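Search this site Enter keywords Go
Home Projects Reports Partners Contact

Ledimard Handling Project – Progress Report to the Stusley Fund
6 December 2021
Prepared by Duangjai Sukprasert

1. Demonstration visit

The second demonstration for the fund's assessors took place at the Tunomthorpe site. Yuzuki Takeda ran the session. It covered grasping of everyday objects with the multi-finger hand, under operator control for the first part and under the stored grasp program for the second.

The visitors chose the order of objects. The program completed 104 grasp attempts during the day, against 26 at the first demonstration. The log records each attempt with joint positions and motor current. Two attempts were stopped by the current limit and repeated after a restart.

Work was done at a wooden table, with a roll of gray duct tape among the items close to the hand. Three small blue markings are visible on several of the fingertips. 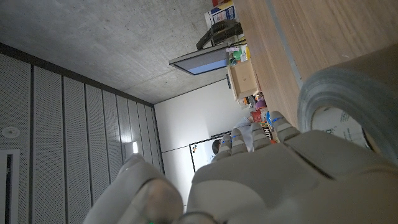 2. Results since the last report

The grasp library now holds 292 entries. Round and hollow objects remain the slowest group, as the thumb has to be placed before the fingers close. The Tanabe controller was updated before the visit and ran without a fault in the second part.

3. Spending

The visit cost 2,000 dollars, charged to the outreach line. No transfer between lines is requested.

4. Next steps

Thumb placement will be retuned and the hollow-object set run again in January. The assessors asked for the raw logs – these will be sent with the next report.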